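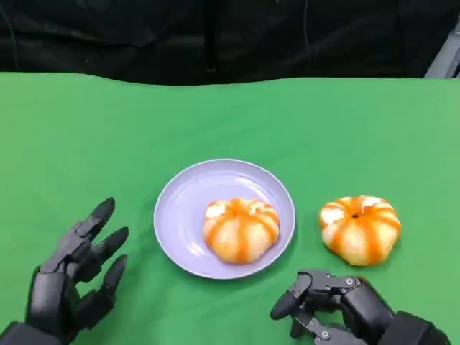

The Tanditz Food Show will add a class for miniature pumpkins this fall, open to anything edible that can be made to look like one. Entry forms have been available since July at the Costache Market Hall, where the show is held, and the fee is $3 per entry.

The new class is called Small Pumpkins. It takes the place of the decorated cupcake class, which had drawn fewer entries each year. Real pumpkins and gourds still go in the vegetable section and can't be entered in the new one.

Sorin Zamfir, who runs the show, said the idea came from people who stopped at his desk last year to ask where they should put things that didn't fit anywhere.

"We had bread people and we had fruit people and we had candy people, and they were all making pumpkins," Zamfir said. "I was sending them to three different tables. It made more sense to put them together."

Last year's show had 188 entries in all classes and 1,412 paid admissions. Zamfir said he would be happy with the same again. The hall has room for two more rows of tables if entries go up, but the judging would then have to start earlier in the morning.

Under the rules, an entry is two pieces made to match. Each has to be small enough to sit on the show plate with the rim clear all the way around. Baked goods, fruit, marzipan, cheese and molded rice are all allowed. Glue, wire, toothpicks and paint are out. Food coloring is fine if it is listed on the entry card. Stems and leaves are optional and have to be edible too.

Judges will score shape first, then color, then taste. Shape counts for half the marks. The rule sheet asks for "ribs that can be seen from across the table," and says that lopsided pieces won't lose points unless they fall over.

Zamfir said the taste marks had caused the most discussion. Some bakers wanted them to count for more, but people who make molded pieces said flavor was a matter of opinion and a pumpkin was a pumpkin. The final sheet gives taste one fifth of the total.

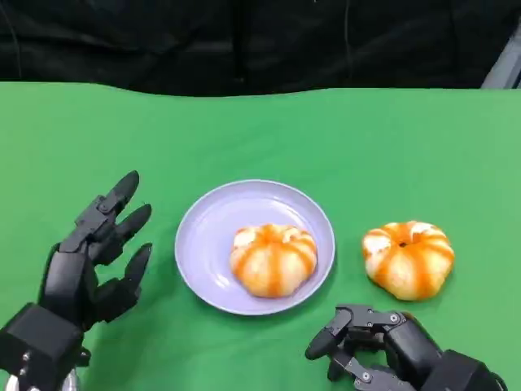
Plates will be supplied by the show, and exhibitors are asked to leave their own stands and platters at home. In past years, Zamfir said, cake stands of different heights made it hard to compare one entry with the next. The class will use plain round plates in pale lavender with a low rim, set out on green cloth. One piece of each pair goes in the middle of the plate and the other directly on the cloth to the right of it, so judges can look at the second one without handling the first. Orange stripes running down between pale ribs are one way to get the look, and exhibitors who want to go solid orange may do so. The tops don't have to match either. A small dark hole where the stem would be is acceptable on one piece even if the other has none.

The pieces on the cloth are for looking at only. Judges will taste from the plate, and whatever is left will be thrown out at the end of the day. Exhibitors who want their second piece back can pick it up at the side door after 4 p.m. with their claim ticket.

First prize is $50 in cash. Second prize is a sack of bread flour from Nilosetti, the mill on the river road, and third is a gift card for the Skokenine bakery. There is also a junior ribbon for exhibitors under 14. They pay no entry fee but have to fill out their own entry card.

Skokenine will hold a free evening workshop in shaping and scoring dough at its shop on Depot Street two weeks before the show. Space is limited by the size of the work table, and anyone interested should leave a name at the counter. The bakery is not entering the class itself.

Fruit exhibitors don't have a workshop, but the rule sheet has a short section for them. Citrus may be peeled or unpeeled. Peeled fruit should be brought whole, and pith can be left on or trimmed away as the exhibitor likes. Cut fruit has to arrive in a cooler and will be set out last.

Other classes are mostly unchanged. Yeast breads, pies, pickles, jams and honey will be judged in the main room, and the cheese table moves to the back wall, away from the windows. The pie class again has separate sections for single and double crust. Chutneys have been moved from jams to pickles after a request from the jam judges.

Entries will be taken at the hall from 7 a.m. to 9:30 a.m. on the day of the show. Late entries can be displayed but won't be judged. Doors open to the public at noon, when judging is finished and the cards have been turned over.

The full rule sheet is posted inside the front entrance of the Costache Market Hall, and copies can be picked up at the office. Questions about whether a particular ingredient is allowed should go to Zamfir before the day of the show.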